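Questions and answers on the Sirkness council election

4 min read

Who is standing for mayor?
Two candidates are registered. Anneliese Ostermann is the nominee of the Gerlach List, and Lalit Pandey is running as an independent. Reinhold Brinkmann withdrew in May and has endorsed Ostermann.

When is the vote?
December 12, 2020. Polling places open at 8 a.m. and close at 8 p.m. Anyone in line at closing time may still vote.

How many council seats are being filled?
All 23. Voters in each of the 5 wards choose from their own ward list. The mayor is elected by the whole town.

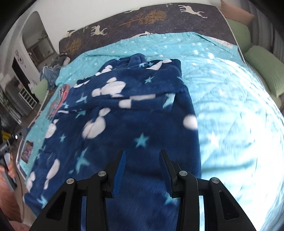
Can I vote by mail?
Yes. Ask the election office for a ballot in writing or at the front desk. It must reach the office before polling places close. A ballot that arrives later is not counted, whatever the postmark says.

What happens if the mayoral vote is tied?
A second round is held 20 days later between the same two candidates. The council results are not affected.

Why is there no Rikutus party on the ballot?
The party needed 187 valid signatures and fell short. Its chair, Bastian Fröhlich, appealed, and the appeal was rejected. The party has told its supporters to vote as they see fit.

I live in Jivham. Which ward am I in?
Jivham was moved to the east ward after the last boundary review. Your polling card shows the correct address.
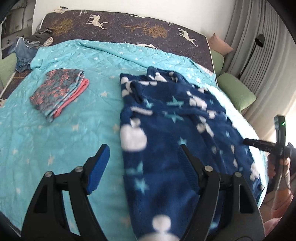

Turquoise quilt with small stars, over a deer-and-tree print.

Who do I contact about a mistake on the voter roll?
Write to Ildikó Major at the election office. Include your full name, current address and date of birth.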